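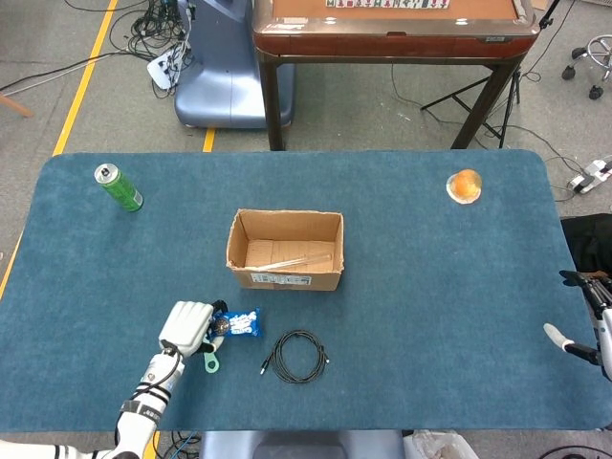
Planning for cluttered tables: a conversation with the Tuma software lead

20 June 2020

Tuma is the planning and control stack that Brudonier runs on its two-armed machines. Version 5 went out to partner sites this month. We spoke to the engineer who leads the software group about what changed, what was thrown away and why the team still spends much of its week reading logs.

The earlier releases treated a tabletop task as a single plan. Perception produced a list of objects, the planner produced a full sequence, and the controller carried it out. "It was fine on paper," the lead says. "You push one object while reaching for another and the plan is out of date. The old code would notice at the next checkpoint, stop both arms and start again from nothing."

Version 5 keeps a short plan and repairs it. The planner commits only to the next grasp and the next placement, and holds the rest as a loose ordering that can be changed cheaply. If an object moves, the steps that mention it are marked stale and the others are left alone. On the group's own benchmark, a set of 168 recorded table layouts, the number of full restarts fell sharply. The lead declines to give a percentage. "The layouts are ours and we tuned on some of them. I'd want somebody else's tables before I quoted a figure."

Perception is handled by a separate package, Sikora, which takes the head camera stream and keeps an estimate for each object: a shape, a pose and a confidence. The confidence is split in two, one value for what the thing is and one for where it is. "Those used to be the same number, and that was a mistake we lived with for a long time. With a snack packet you know very well what it is. Its outline changes as soon as a finger touches it, so you don't know where its edge is. With clear glass or clear plastic it's the other way round on a bad day, and on a very bad day you have neither."

Transparent objects remain the weakest case. Sikora falls back on edges and highlights when depth is missing, and it will ask the planner for a second view before it allows a grasp. Containers make this harder, as their walls hide part of the contents from most head positions. The planner can now price a head movement in the same units as an arm movement, so a second look is chosen when it is cheaper than a failed attempt.

Cables are treated as obstacles with no fixed shape. Tuma draws a margin round the whole coil and keeps the fingertips out of it unless the cable itself is the target. "It wastes space. I'd rather waste space than drag a connector across the table and find out later what it was hooked round."

The hands are driven by a third component. The planner sends a grasp type and a force limit, and the hand controller closes the fingers one at a time until contact is reported on each. An early build closed all of them together, and thin items were pushed away before the thumb arrived. The fix was 552 lines long, most of it tests.

A good deal of the effort since October has gone into tooling. Laslow, the replay viewer, lines up camera images, joint positions and planner decisions on one time axis. An engineer can stop at any point, change a parameter and ask what the planner would have done. The archive holds 2260 episodes, including the aborted ones.

"We used to delete the aborted ones to save disk," the lead says. "That was the useful half."

Two-arm coordination is still conservative. Each arm reserves a volume of space before it moves, and the other waits if the volumes overlap. The result is safe and rather slow — one arm is often parked while the other works. A version that shares space by time has been running in simulation, but it depends on the arms keeping to schedule, and contact with soft objects makes the schedule unreliable.

Asked what comes next, the lead names the interface between Sikora and the planner, which still passes whole object lists at every update. The group wants to send only changes. The message format has been drafted twice, and the second draft is under review.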